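Ticket: Innenbeleuchtung geht nach dem Schließen nicht aus, Kühlschrank Pramero
Status: gelöst
Erstellt von: Hauwa Sani
Zuständig: Kundendienst Birkoretti

Beschreibung des Problems

Guten Tag, ich schreibe wegen unserem Kühlschrank Pramero, den wir im November über den Händler Ghauri bekommen haben. Seit einigen Tagen ist das obere Fach zu warm. Die Milch wird vor dem Datum sauer und die Butter ist weich. Im unteren Fach ist alles normal. Ich habe das Thermostat von Stufe 3 auf Stufe 4 gestellt, das hat keine Änderung gebracht. Der Kompressor läuft, man hört ihn sogar öfter als früher.

Meine Vermutung ist, dass die Lampe nicht ausgeht, wenn die Tür zu ist. Wenn ich die Tür aufmache, ist die Abdeckung der Lampe sehr warm. Ich weiß aber nicht, ob das normal ist.

Antwort Kundendienst, 10. April 2019

Sehr geehrte Frau Sani, vielen Dank für die genaue Beschreibung. Bitte prüfen Sie zuerst den Türschalter. Er sitzt oben rechts am Rahmen. Drücken Sie ihn bei offener Tür mit dem Finger ganz hinein. Die Lampe muss dann ausgehen. Prüfen Sie bitte auch, ob etwas in den Türfächern so hoch steht, dass es beim Schließen gegen einen Einlegeboden drückt. Welche Behälter verwenden Sie oben in der Tür?

Antwort Hauwa Sani

Danke für die schnelle Antwort. Den Schalter habe ich geprüft: Wenn ich mit dem Finger drücke, geht die Lampe aus. Er klemmt auch nicht. Oben in der Tür stehen bei uns Senf, eine Tube Tomatenmark und die Eier. Das originale Eierfach haben wir nicht mehr, deshalb nehmen wir eine Box mit Deckel.
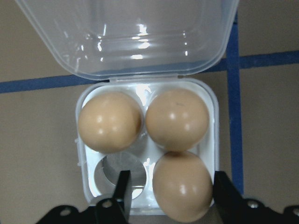

Anhang 1: Eierbox aus der Tür, vier Plätze, Deckel geöffnet

Ich habe danach alles aus der Tür genommen und mein Telefon mit laufender Videoaufnahme in das obere Fach gelegt. Auf dem Video sieht man, dass die Lampe auch bei leerer Tür an bleibt. An den Behältern liegt es also nicht. Die Dichtung habe ich mit einem Blatt Papier kontrolliert, unten hält sie gut. Oben rechts kann ich das Papier ohne Widerstand herausziehen – genau dort, wo der Schalter ist.

Antwort Kundendienst

Das Video war sehr hilfreich. Wahrscheinlich hängt die Tür auf der Griffseite etwas zu tief und erreicht den Schalter nicht richtig. Bitte gehen Sie so vor:
Gerät ausschalten und Stecker ziehen.
Abdeckung am oberen Scharnier abnehmen.
Die 2 Schrauben lösen, aber nicht ganz herausdrehen.
Tür am Griff leicht anheben und die Schrauben wieder festziehen.
Papiertest an der oberen Ecke wiederholen.
Falls die Dichtung danach noch absteht, schicken wir Ihnen eine neue von Cosance.

Antwort Hauwa Sani

Ich habe die Tür mit meinem Mann eingestellt. Beim ersten Versuch war sie zu hoch und hat oben gestreift, beim zweiten hat es gepasst. Das Papier hält jetzt auch rechts oben, und auf dem neuen Video wird es nach dem Schließen dunkel. Am nächsten Morgen war die Butter wieder fest. Das Thermostat steht wieder auf 3. Eine neue Dichtung brauchen wir im Moment nicht, Sie können das Ticket schließen.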